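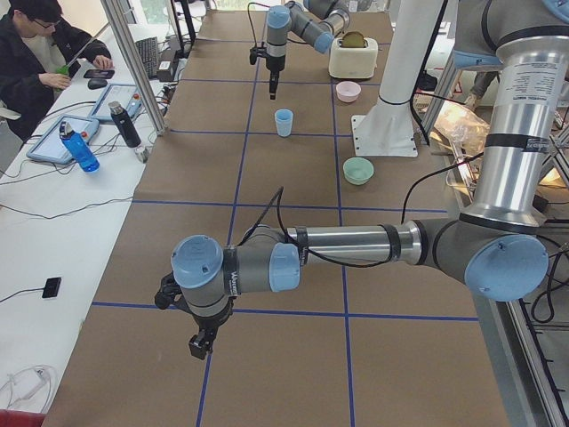

Fachbereich Wirtschaft und Logistik, Lehrgebiet Lagerplanung, Hochschule Clusenberg

Begleitskript zur Vorlesung „Grundlagen der Lagerhaltung“
Einheit 2: Stellplatzvergabe und Bestandsführung
Stand: 9. November 2021

1. Feste und freie Stellplatzvergabe

Bei der festen Vergabe ist jedem Artikel ein Lagerplatz dauerhaft zugeordnet. Die Zahl der Plätze richtet sich nach dem Höchstbestand des einzelnen Artikels. Bei der freien Vergabe wird ein Artikel auf einem beliebigen geeigneten Platz eingelagert. Maßgeblich ist dann der höchste Gesamtbestand, der in der Regel unter der Summe der Einzelhöchstbestände liegt. Voraussetzung ist eine lückenlose Platzverwaltung.

Mischformen sind üblich. Im Übungsfall „Lager Skerel“ werden 486 Plätze fest und 2205 Plätze frei vergeben. Die Zonengrenzen sind im Lageplan einzutragen, vgl. Aufgabenblatt.

2. Platzkennzeichnung

Der Platzschlüssel setzt sich aus Gang, Feld und Ebene zusammen. Sprechende Schlüssel, die zusätzlich die Artikelgruppe enthalten, sind bei freier Vergabe unzulässig. Bodenplätze erhalten die Ebene 00.

3. Umschlagshäufigkeit

Umschlagshäufigkeit = Jahresverbrauch / durchschnittlicher Lagerbestand

Beide Größen sind in derselben Einheit anzusetzen, also entweder in Stück oder zu Einstandspreisen. Für die Artikelgruppe Olta ergibt sich im Übungsfall der Wert 13. Der Rechenweg ist in der Ausarbeitung vollständig anzugeben.

4. Hinweise zur Bearbeitung

Die Ausarbeitung ist in Zweiergruppen anzufertigen und über das Sekretariat einzureichen. Die im Oktober ausgegebene Formelsammlung ist zugelassen. Abschnitt 3 ist prüfungsrelevant.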